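Nobuhle Swanepoel has been framing pictures for other people for most of her working life, and for the past few years she has also sold the small stands and easels that go under them. Her shop, Quezada, is one room with a long counter. By September, she says, the orders for wedding tables start to pile up.

"People think about the print and they think about the frame," she says. "Then they get home and have nowhere to stand it."

Last year she sold 600 tabletop easels, most of them plain pine. She buys them unfinished from a supplier called Julico and leaves them that way unless a customer asks for stain. She prefers pine because it is light and easy to sand.

Her main complaint is with frame backs. The strut on a cheap frame is often cardboard, and it bends after a summer on a warm windowsill. "I get the same frame back two or three times. I tell them to fold the strut flat and use an easel."

Tape is another subject. She will use it to hold a backing in place for a day or two, but she doesn't like to see it left on for years.
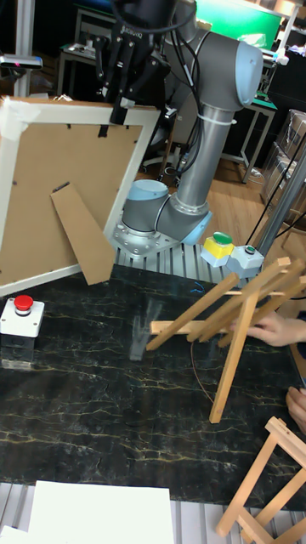

A white frame seen from the back, with its cardboard stand, and two pale wooden easels.

When she sets up an easel, Swanepoel opens it on the table first and checks that the feet sit level. The cord comes next. "If it's too long the legs slide apart — too short and the picture leans forward." She ties it with a plain knot and trims it later, once the customer has seen the angle.

For a frame that weighs more than the easel, she adds a dab of putty under each foot. She charges nothing for that.

She is now trying a wider easel, with a deeper ledge, for landscape prints. The first 40 are due before the holidays.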